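Projet tutoré, deuxième année GEII, semestre 4
Évaluation d'un kit de préhension avec caméra de poignet : le kit Clunen distribué par Direl
Rapport final rendu le 22/11/2018

1. Contexte et demande

Le département a reçu en prêt un kit de préhension pour petit bras six axes, le Clunen, proposé par la société Direl aux établissements d'enseignement. Le prêt portait sur un semestre. La question posée par l'équipe enseignante était simple : le kit peut-il remplacer les pinces pneumatiques utilisées en travaux pratiques, et à quelles conditions ?

Nous étions quatre étudiants sur le projet. Deux ont travaillé sur le montage et la mécanique, deux sur la partie vision et sur le logiciel. Nous n'avions pas accès aux sources du logiciel fourni, seulement à l'interface de programmation et à la notice.

Le présent rapport décrit ce qui est livré, la mise en service, les essais réalisés et notre avis sur l'achat. La partie financière a été vue rapidement, car le devis définitif dépend du nombre de postes à équiper.

2. Contenu de l'offre

Le kit livré comprend une pince électrique à deux doigts parallèles, un support de caméra à fixer au poignet, la caméra elle-même, un boîtier de commande, deux câbles, un jeu de doigts de rechange et une clé USB contenant le logiciel Prillosik. La bride d'adaptation vers notre bras n'était pas dans le carton. Direl l'a envoyée séparément, et nous l'avons attendue 19 jours.

La notice existe en anglais et en français. La version française est incomplète : le chapitre sur l'étalonnage de la caméra s'arrête après la première étape et renvoie à une annexe absente. Nous avons travaillé avec la version anglaise pour cette partie.

Le prix annoncé pour un poste complet est de 3 153 euros hors taxes. La licence Prillosik est comprise pour un poste et un an. Au-delà, elle coûte 200 euros par poste et par an. Ce point n'apparaît pas sur la page de présentation du produit et nous l'avons découvert en lisant les conditions jointes au bon de livraison.

3. Mise en service

Le montage mécanique ne pose pas de difficulté. La bride se fixe avec quatre vis, la pince avec quatre autres, et le support de caméra vient se prendre entre les deux. Il faut monter le support avant la pince, sinon deux vis ne sont plus accessibles. La notice présente les opérations dans l'ordre inverse, et nous avons donc démonté une fois l'ensemble.

Le câble de la caméra est trop court pour notre bras. Lorsque le poignet tourne au-delà d'un demi-tour, il tire sur le connecteur. Nous avons limité la rotation de l'axe 6 par logiciel pour toute la durée des essais. Direl propose une rallonge en option, que nous n'avons pas testée.

L'installation de Prillosik s'est faite sur un poste Windows de la salle de TP. Le logiciel demande les droits administrateur à chaque mise à jour, ce qui est gênant dans notre configuration : les comptes étudiants ne les ont pas. Il a fallu passer par le service informatique à deux reprises.

L'étalonnage de la caméra utilise une mire imprimée. La procédure complète nous a pris une séance entière la première fois, puis beaucoup moins une fois les bons réglages d'exposition trouvés. Les paramètres sont enregistrés dans un fichier texte lisible, ce que nous avons apprécié : on peut le copier, le comparer et revenir à une version antérieure.

4. Protocole d'essai

Nous avons défini trois familles d'essais.

La première concerne la saisie seule, sans vision. L'objet est posé à un endroit connu et le bras répète la même trajectoire. Nous avons utilisé des cubes en bois, des tubes en plastique et des pièces usinées en aluminium prélevées dans le stock de l'atelier.

La deuxième ajoute la caméra. L'objet est posé à un endroit quelconque dans la zone de travail, Prillosik calcule sa position et le bras vient le prendre.

La troisième reprend la deuxième en changeant l'environnement : fond uni, fond chargé, éclairage direct, éclairage de côté. Pour cette série, nous avons travaillé dans une petite enceinte dont les parois et le sol peuvent recevoir des revêtements différents. L'idée vient d'une remarque de la notice, qui recommande un « fond neutre et mat » sans expliquer ce qui se passe dans les autres cas.

Chaque configuration a fait l'objet de 10 prises. C'est peu pour une étude statistique, mais le temps disponible sur le bras, partagé avec les groupes de première année, ne permettait pas davantage.

5. Résultats sans vision

La pince seule donne satisfaction. Les dix prises sont réussies avec les cubes et avec les pièces en aluminium. Avec les tubes, une prise a échoué : le tube a roulé au moment du contact. En réduisant la vitesse de fermeture, le problème ne s'est pas reproduit sur la série suivante.

L'effort de serrage se règle par paliers depuis l'interface. Les paliers bas sont très proches les uns des autres et nous n'avons pas senti de différence entre les deux premiers. Le réglage le plus fort marque le bois tendre.

Le retour d'information sur la position des doigts est fiable. Il permet de savoir si un objet est présent entre les doigts sans ajouter de capteur, et pour des TP d'automatisme c'est un vrai avantage sur la pince pneumatique actuelle, qui ne renvoie que deux états.

6. Résultats avec vision

Sur fond gris uni, la détection fonctionne bien. La position calculée est assez bonne pour que la pince se referme sur l'objet sans le pousser. Les pièces en aluminium brillantes sont moins bien localisées que les cubes, surtout quand la lumière arrive de face.
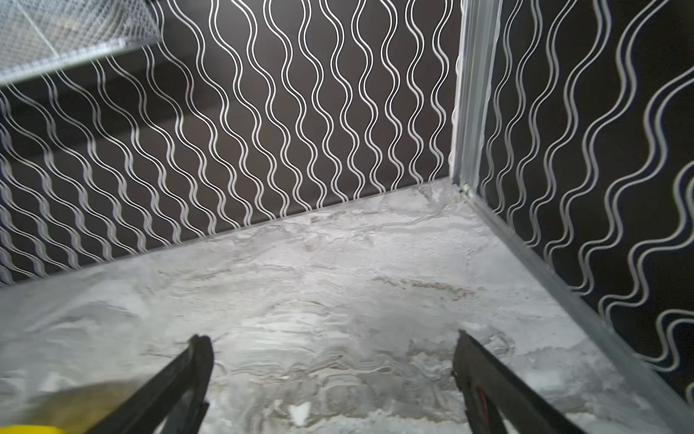 Le fond chargé est la condition qui met le plus Prillosik en difficulté. Le logiciel cherche des contours fermés, et un décor à motifs lui en donne beaucoup qui ne correspondent à aucune pièce. Avec le revêtement brun à doubles lignes blanches ondulées posé sur les parois, les paires voisines se rapprochent puis s'écartent, et ces renflements répétés sont de mauvais voisins pour un détecteur de ce type. Le sol d'aspect marbré, avec ses veines grises et ses traînées beiges, pose une question voisine pour le seuillage : une valeur unique convient mal à une surface dont la teinte change d'une zone à l'autre. Même un petit point blanc entre les deux doigts compte, puisque le réglage d'usine n'impose pas de taille minimale aux objets recherchés. Il faut enfin tenir compte des doigts noirs eux-mêmes, qui occupent une bonne part du bas du champ et doivent être masqués dans le logiciel.

Nous avons corrigé une partie de ces défauts en limitant la recherche à une fenêtre placée sur le sol et en ajoutant un seuil de surface. Les parois sortent alors du calcul. Sur sol marbré, avec cette fenêtre, sept prises sur dix ont été réussies avec les cubes et cinq sur dix avec les tubes. Sans la fenêtre, nous avons arrêté la série après trois essais, le bras partant chaque fois vers une zone vide.

L'éclairage joue aussi. Une lumière placée au-dessus, légèrement en avant, donne les meilleurs résultats de notre série. Avec un éclairage de côté, l'ombre portée de la pince passe sur l'objet pendant la descente et la détection saute d'une image à l'autre. Prillosik propose un mode « image figée » qui garde la position calculée avant la descente. Nous conseillons de l'activer par défaut.

7. Comparaison avec l'autre offre étudiée

Nous avons demandé une documentation à un second fournisseur, Palamarchuk, dont le kit est comparable sur le papier. Nous n'avons pas eu le matériel en main et la comparaison se limite donc aux documents.

Le kit Palamarchuk ne comprend pas de logiciel de vision. La caméra est livrée avec un pilote et des exemples en Python. Pour des étudiants de deuxième année, cela représente plus de travail au départ, mais il n'y a pas de licence annuelle et le code est visible. La pince a une course plus faible, et deux de nos pièces de TP seraient trop larges. Le câble est donné pour une longueur supérieure à celle du Clunen.

8. Avis et recommandations

Le kit Clunen convient à notre usage pour la partie préhension. La pince est solide, facile à monter et renvoie des informations utiles. Nous recommandons de l'adopter pour les TP d'automatisme.

Pour la partie vision, notre avis est plus réservé. Prillosik donne de bons résultats quand le fond et la lumière sont maîtrisés. En dehors de ces conditions, il demande des réglages que la notice française ne décrit pas. Si le département achète le kit complet, il faudra prévoir un plan de travail gris mat pour chaque poste, la rallonge de câble et une fiche de réglage rédigée par nos soins. Une première version de cette fiche est jointe en annexe A.

Avant toute commande, il faut aussi demander à Direl si la licence peut être prise pour l'ensemble de la salle et si la pince peut être achetée seule. Nous avons posé la seconde question par courriel et n'avons pas reçu de réponse à la date de remise du rapport.

9. Travail restant

Les essais avec des objets souples n'ont pas été faits. Les doigts de rechange n'ont pas été montés. La répétabilité a été observée sur des séries courtes, et il serait utile de laisser tourner un cycle plus long pour voir si l'étalonnage se conserve. Le groupe suivant pourra repartir du fichier de paramètres et des programmes déposés sur le serveur du département, dans le dossier du projet.

Annexe A : fiche de réglage de Prillosik
Annexe B : tableau des prises par configuration
Annexe C : plan de la bride d'adaptation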